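Les gants d'abord, les regrets ensuite

Rekha Kulkarni range les affaires d'hiver des autres. Elle a fondé Prenside il y a 5 ans, après une carrière dans l'assurance dont elle parle comme d'une longue grippe. On la retrouve en septembre, à l'heure où les gens sensés boivent un café en terrasse. Elle parle moufles.

« Les clients veulent toujours commencer par les manteaux, parce que ça fait du volume et qu'on se sent héroïque. Moi, je commence par les gants. C'est là que les familles mentent le plus. »

Elle se souvient d'un vestibule où elle avait sorti 196 gants d'un seul coffre. Chiffre pair, donc rassurant. « Il y avait 31 orphelins d'un côté et autant de l'autre. Le propriétaire espérait qu'ils finiraient par se plaire. »

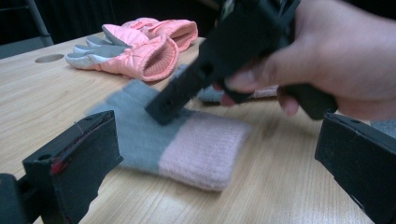 Sa méthode tient sur une table dégagée. Les gants rembourrés restent au fond, où ils peuvent bouder à leur aise. Les tricotés viennent devant, à plat, doigts allongés. « Un gant en laine roulé en boule, vous le retrouvez en janvier avec la forme d'une pomme de terre. Et vous le mettez quand même. »

Et les boîtes à compartiments, façon Trostel ? Elle soupire. « J'ai une cliente qui en a acheté pour 900 euros. Elle cherche toujours ses gants, mais dans de plus jolies boîtes. »

Chez elle, tout dort dans un tiroir. On demande à le voir. Elle change de sujet et nous parle de ses écharpes, qu'elle a cessé de trier l'an dernier.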